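Call for participants: household chore trials, remote sessions
Posted February 24, 2021 by the Zuvorside trials desk

Zuvorside is looking for 48 adults to help us find out which everyday chores a machine can be trusted with and which it can't. 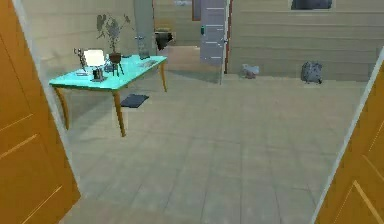
Our software can plan a route from one room to another fairly well. Tidying is harder. It still has trouble deciding whether something on the floor should be picked up or left where it is, and it is slow at clearing a table that has a vase or a plant on it. We have 2,695 recorded attempts from our own staff and we need attempts by people who don't work here.

What you will do

You will sign in from home and steer through simulated rooms with a keyboard and mouse. In each room you get a short list of chores, such as moving a lamp, going through a doorway without touching the doors, or collecting things left along a wall. You do each chore your own way. Later you watch the software try the same chores and mark where it went wrong.

The work is split into 20 sessions, all in March. Most people finish a session in under an hour. You can do two in one day but please not more.

Who can apply

You must be 18 or older and have a computer with a stable internet connection. Tablets and phones will not work. No gaming or programming experience is needed. We would like to hear from people who clean or stock shelves for a living, and from people who keep house for a large family.

If you took part in the Jarkley kitchen study you may apply again. Lalstead employees may not.

Pay

$100 after the first five sessions and the same for every five after that. Moen handles the payments and will ask you for a tax form.

To apply, fill in the short form on the Zuvorside trials page. Tell us what kind of computer you have and which chores you do most often. We answer every application, including the ones we turn down.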